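ゼミ共同研究 最終報告(生活文化コース)

# 店先の花は誰が世話をしているか 駅南側の商店街における生花と造花の使い分け

## 1. テーマを決めるまで

最初に出した計画書の題目は「商店街の景観と色彩」だった。中間発表で範囲が広すぎると指摘を受け、対象を店先と店内の花に絞った。花は看板や日よけと違って数日から数か月で入れ替わり、店の人の手間がそのまま表れる。色の分類よりも、手間の話を聞いたほうが調査としてまとまると考えた。

造花を対象に含めるかどうかは班の中で意見が割れた。生花だけを扱う案では、飲食店の大半が対象から外れてしまう。予備調査で歩いた範囲でも、通りから見ただけでは生花か造花か判断できない店があった。そこで両方を「店の花」としてまとめて扱い、区別は店の人に直接聞くことにした。

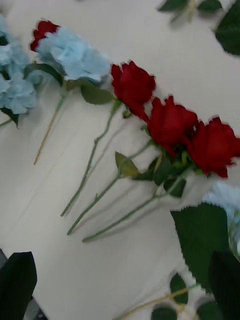 読了時間の目安:9分

## 2. 調査の方法

調査は聞き取りとアンケートの二本立てで行った。聞き取りの対象は、商店街に面した11店である。業種は喫茶店、美容室、衣料品店、歯科医院、文具店などで、チェーン店は本部の許可が必要になるため外した。花屋も一軒あるが、商品として花を置いているので集計には入れず、参考として話を聞いた。

聞き取りは開店前か、客の少ない午後3時ごろにお願いした。質問の順番は決めたが、話が脱線した場合は止めずに聞いた。結果として、後で使えたのは脱線した部分のほうが多い。録音は断られる店があったため、全店で手書きのメモに統一した。

アンケートは通行人に向けて土曜日に実施し、40人から回答を得た。集計にはLellixを使った。紙の回答を手で打ち直す作業が必要で、ここに予定より長くかかった。自由記述の欄は表記の揺れが大きく(「造花」「フェイク」「つくりもの」など)、同じ語にそろえてから分類した。

用語について補足する。この報告では、布、樹脂、紙などで作られた花をまとめて「造花」と呼ぶ。プリザーブドフラワーは生花を加工したものだが、水やりの必要がなく、店の人も造花と同じ扱いをしていたので、集計上は造花に含めた。この分類には異論があると思う。

## 3. 聞き取りの結果

### 3.1 造花を選ぶ理由

造花だけを置いている店は6店あった。理由として最初に挙がるのは費用だろうと予想していたが、実際には定休日の扱いを挙げる店が目立った。連休中に水を替える人がいないと、休み明けに枯れた花を片づけるところから始まる。美容室では、薬剤のにおいと花の香りが混ざるのを嫌う客がいるという話も聞いた。歯科医院は花粉と土を待合室に入れたくないとのことだった。

費用については店によって答えが分かれた。造花は一度買えば長く使えるが、日の当たる窓辺では色があせるため、結局は買い替えることになる。喫茶店Veloでは、窓側に置いたものを奥の棚に移し、奥のものを窓側に出すという入れ替えを季節の変わり目に行っている。こうすると色のあせ方に差が出にくい。この方法は以前の店主から引き継いだものだという。

### 3.2 生花を続ける理由

生花を置いている店では、仕入れ先との付き合いを理由に挙げる声があった。衣料品店Cledetovは商店街の花屋から週ごとに切り花を受け取っていて、種類の指定はしていない。何が届くかわからないので、花瓶は口の広いものと細いものの両方を用意している。服の陳列を先に決め、花は後から合わせる。合わない色が来たときはレジの横に移す。

文具店では、花瓶の水を替える時間が開店準備の区切りになっているという話だった。花が好きかと聞くと、特に好きではないという答えだった。この答えは班の中でもたびたび話題になった。花を置くことと花が好きであることは、分けて考える必要がある。

### 3.3 手入れの担当

花の世話をする人が決まっている店と、気づいた人がする店があった。決まっていない店では、造花のほこりが問題になりやすい。生花は枯れれば誰かが動くが、造花は汚れても形が変わらないため、後回しになる。ほこりの落とし方も店によって違い、やわらかい刷毛を使う店、ドライヤーの冷風を当てる店、年末の掃除のときに水洗いする店があった。水洗いは、布製のものでは色落ちするおそれがあると花屋から注意を受けた。針金の入った茎は、洗った後に錆びることもあるそうだ。

この点は計画書の段階ではまったく考えていなかった。造花は「手入れがいらないもの」として質問票に書いていたため、途中の店から質問文を直した。直す前に訪ねた店には、後日あらためて手入れについて聞きに行った。 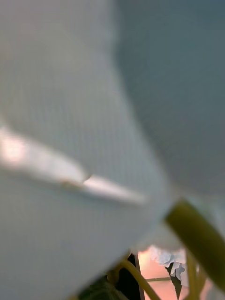 再訪したときの答えは、最初の訪問よりも具体的だった。質問の意図が伝わっていたことと、二度目で店の人がこちらの顔を覚えていたことの両方が影響していると思われる。そのため、初回だけの店と再訪した店の回答量を単純に比べることはできない。付録の一覧では再訪した店に印をつけた。

## 4. アンケートの結果

通行人への質問は、店の花に気づくか、生花と造花のどちらがよいと思うか、花があることで店に入りやすくなるか、の三点を中心にした。

花に気づくと答えた人は多かったが、どの店の花かを挙げてもらうと、すでに閉店した店の名前が出ることがあった。記憶の中の花と現在の花が混ざっている可能性がある。質問文に「いま」と入れておくべきだった。

生花と造花のどちらがよいかという質問では、「どちらでもよい」に丸をつけたうえで、自由記述欄に条件を書く人がいた。条件として多かったのは、ほこりをかぶっていないこと、季節に合っていることである。夏に入っても桜が飾ってあるのが気になる、という記述もあった。聞き取りで出た手入れの問題と重なる部分であり、店の側と客の側の両方から同じ点が出てきたことになる。

店に入りやすくなるかどうかは、はっきりした傾向が見られなかった。回答者の年齢に偏りがあり、学生の回答が少ない。実施した時間帯に買い物客が多かったためで、夕方にも行えば結果は変わったかもしれない。

## 5. 考察

当初は、生花を置く店は花への関心が高く、造花を置く店は手間を省いているという見方をしていた。聞き取りを終えた時点で、この見方では説明できない店が多くなった。Veloのように造花の置き場所を定期的に替えている店もあれば、生花を花屋に任せきりにしている店もある。手間の量は素材では決まらず、店の一日の仕事のどこに花の世話が組み込まれているかに左右されると考えられる。

もう一つ気になったのは、商店街の催しとの関係である。駅前のホールDierckxで催しがある時期には、入口付近の店が花を増やす。ただし増やした分の片づけは各店に任されていて、時期を過ぎた飾りが残りやすい。アンケートの「季節に合っていない」という指摘は、こうした飾りを指しているものが含まれると思われるが、今回の質問では確かめられなかった。

## 6. 反省と残った課題

- 質問票を作る前に、造花の手入れについて下調べをしておくべきだった。
- 聞き取りのメモの書き方が班員ごとに違い、比較表を作る段階で読み直しが必要になった。
- 調査が一つの季節に収まっているため、入れ替えの時期を直接見ていない。次に行うなら1月の正月飾りの片づけから始めたい。
- 花屋への聞き取りは参考扱いにしたが、内容が濃く、独立した章にしてもよかった。

比較表と質問票の修正前・修正後の版は付録に収めた。協力していただいた各店には、製本した報告書を一部ずつ届ける予定である。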